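Keeping a Bun Robot on Its Toes
A morning with the two-armed cell at Dorngate's test kitchen
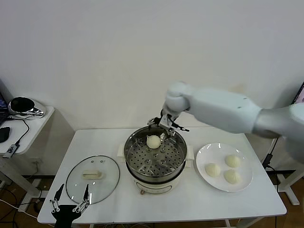 By the Mulligan features desk

The cell starts its day at 7:30, and the first job is checking the fingers. I loved this part! Two slim metal ones do the steamer work, and each gets wiped, closed on a feeler gauge and opened again 30 times before any food comes near.

Then comes the teaching. With the lid off to one side and the plate to the right of the pot, the arm is walked down over the steel basket until the tips sit level with a bun's dome. Too low and they tap the perforated floor. Too high and they pinch the wrinkled top — and a torn bun means starting over.

Cables get a look next, especially the thin wires along the gripper, which have to flex on every dip. The crew swaps them after 1,379 cycles and logs it in a battered notebook.

My favorite detail is the resetting. Pot and plate go back to the same spots every Sunday after cleaning, and the first test run is always 16 buns.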